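Projektarbeit Wahlfach Mathematik und Gestaltung
Der Zauberwürfel: Aufbau, Zugfolgen und ein Arbeitsplatz zum Üben
Domnica Cozma und Tudor Sandu
Betreuung: Rekha Nautiyal
Abgabe: 26. März 2021

1. Ausgangsfrage

Wir wollten herausfinden, wie viele Züge Anfänger brauchen, wenn sie den Würfel Schicht für Schicht lösen, und ob sich die Zahl durch Üben senken lässt. Die Idee kam im Januar, als Tudor einen alten Würfel wieder auseinandergebaut hat. Die theoretischen Grundlagen (Ecken, Kanten, Mittelsteine) stehen in Kapitel 2 des Anhangs und werden hier nur kurz wiederholt: Die sechs Mittelsteine behalten ihre Lage zueinander, die acht Ecken haben je drei Farben, die zwölf Kanten je zwei.

2. Material und Arbeitsplatz

Gearbeitet wurde auf einem hellen Holztisch mit durchgehender Maserung. Eine Tischdecke haben wir weggelassen, weil die Farben der Aufkleber auf dem ruhigen Untergrund besser zu unterscheiden sind. Verwechslungen gab es beim Notieren trotzdem, vor allem zwischen Orange und Rot bei Lampenlicht.

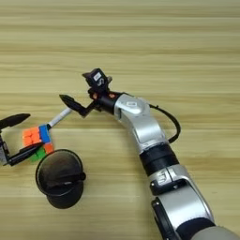
Abb. 1: Würfel über der Tischplatte, Flächen in Orange, Blau und Grün

Für die Schreibweise der Züge haben wir die üblichen Buchstaben benutzt, auf Deutsch übertragen: V (vorne), H (hinten), R (rechts), L (links), O (oben), U (unten). Ein Strich hinter dem Buchstaben bedeutet gegen den Uhrzeigersinn. Wer mitschreibt, darf den Würfel nicht selbst in der Hand haben, sonst fehlen Züge im Protokoll. Das ist uns in der ersten Woche mehrmals passiert, diese Blätter haben wir aussortiert.

3. Durchführung

Insgesamt liegen 62 ausgewertete Durchgänge vor. Jeder begann mit einem verdrehten Würfel, die Zugfolge zum Verdrehen war vorher ausgelost. Gelöst wurde in der Reihenfolge Kreuz, erste Ecken, mittlere Kanten, letzte Schicht. 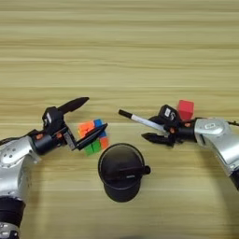

Am längsten dauerte bei beiden die letzte Schicht. Domnica hat dort anfangs die Ecken zuerst gedreht und danach die Kanten, später umgekehrt. Der Wechsel hat ihr Protokoll in der Mitte des Projekts etwas durcheinandergebracht, deshalb sind ihre Werte in zwei Tabellen aufgeteilt. Tudor ist bei seiner Reihenfolge geblieben.

Schwierig war auch die Haltung. Hält man den Würfel schräg, sieht man mehrere Flächen zugleich und muss ihn seltener umdrehen. Dafür verliert man leichter, welche Seite gerade als »vorne« gilt. Wir haben deshalb vereinbart, dass Vorne nur zwischen zwei Abschnitten gewechselt wird.
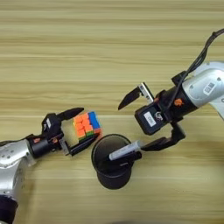
Abb. 3: Schräge Haltung, eine Fläche überwiegend orange, die andere überwiegend blau

4. Ergebnis und Fehler

Die Zahl der Züge ging bei beiden zurück, bei Tudor deutlicher. Einen Teil davon erklärt sicher, dass wir die Folgen für die letzte Schicht irgendwann auswendig konnten. Die Zeit haben wir nicht gemessen. Im Nachhinein wäre das sinnvoll gewesen. Die Rohdaten liegen bei Frau Nautiyal.

Kommentare (2)

Gheorghița Roman: Schöne Arbeit. Warum habt ihr die aussortierten Blätter nicht wenigstens im Anhang erwähnt?

Tudor Sandu: Stehen jetzt auf der letzten Seite, danke.

Kontakt | Impressum | © 2021 Schülerprojekte Tasholm | Nach oben

Weitere Projektberichte
Brândușa Onu: Parkettmuster und Symmetrie
Würfeln mit 1000 Wiederholungen
Papierbrücken im Belastungstest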